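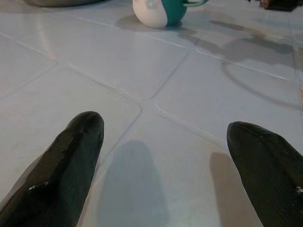

Glossy floor tiles and a mug. Tiles and mugs can both be made from baked clay.

How Does Clay Turn Into a Tile?

Clay is a kind of soil made of very tiny grains. When it is damp, the grains slide over each other, so you can squash it, roll it and press it into shapes. When it dries, it gets stiff. But dry clay is still weak, and if you drop it in a bucket of water it turns back into mud.

To make clay stay hard, people bake it in a very hot oven called a kiln (you can say "kill" or "kiln"). This is called firing. The heat changes the clay for good. Once it has been fired, it is ceramic, and water cannot turn it back.

Making a tile

At the Jarnano tile works in Ovbridge, clay powder is pressed into flat squares by a heavy machine. The squares are dried and then coated with glaze. Glaze is a mix of water, clay and ground-up minerals that melt into glass. In the kiln it forms a smooth, shiny skin.

Dušan Omerović looks after the kilns there. Each one holds 122 tiles. "They go in a bit bigger than they come out," he says. Clay shrinks as it dries and shrinks again when it is fired, so the workers have to plan for that.

Why do tiles feel cold?

Touch a tile with one hand and a rug with the other. The tile feels colder, even if both have been in the same room all day. Heat moves out of your skin and into the tile quickly. It moves into the rug slowly.

Words to know

Kiln: an oven for baking clay
Glaze: a glassy coating
Grout: the paste that fills the gaps between tiles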